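# Bench tips for shops that have gone to two-arm cells

Notes from the packing and kitting room at Gramham, kept up to date by Jacqueline Le Goff. Revised 16 September 2026.

The arms took over pick-and-hold work in April. The benches stayed, and so did the people, but the job at the bench is now mostly setup, marking and clearing. The tips below come from the shift log.

**Keep the bench top matte and bare.** Glossy tops throw reflections into the wrist cameras. Set out only the parts for the current cycle and put hand tools on the side table.

**Mark direction on anything round.** A cylinder or a ball looks the same to a camera from most sides. One red arrow fixes that. Put it on the flat lid of a cylinder. Use paint marker; stickers lift under the fingers.
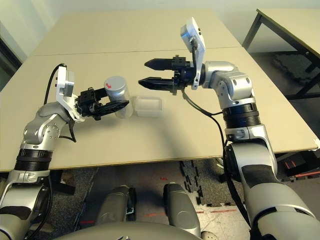 *Reading time: 2 minutes*

**Leave finger room.** Set a can and its tray far enough apart that an open gripper can come in between them. Cosimo Gentile cut a wooden spacer for this and it hangs on a nail by the door.

**Watch the panel seam.** Where two boards meet, check the joint with a straightedge at the start of the shift. A raised lip will tip a light plastic box.

**Route cables with slack.** A wrist cable needs a loop long enough for full rotation. Tie it at the link, never at the joint. Check the ties after any change of program.

**Tape the floor.** Red-orange tape holds up well on carpet if you vacuum first and press it down with a roller. Foam tiles need their edges locked together, or the loose ones migrate under the bench.

Handovers, where one arm passes a part to the other, need more care than single picks. Kuldeep Dwivedi sets these up on the Jikus cell and trains new operators on them. 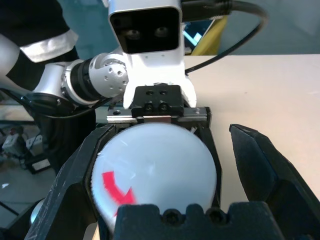 *Reading time for this part: 1 min*

**Grip a ball on both sides, near its widest point.** Higher up, it squeezes out downward. Have the second gripper take up its position before the first one lets go.

**Clean the finger faces.** Dry cloth daily, alcohol weekly. Scratches on the outside are cosmetic. Replace a finger when the gripping face is worn, and log it under part 401. Retighten the mounting screws every 3000 cycles.

**Sleeves and cuffs.** Fitted sleeves only at the bench. Pause the cell before reaching in, even to straighten one part.

**Rotate the people too.** Watching a cell is more tiring than loading one. Si-eun Heo moved the team to shorter turns at the screen, with bench prep in between, and asked that operators write their own stop reasons in the log instead of picking codes from a menu. Spare marker pens are in drawer 5.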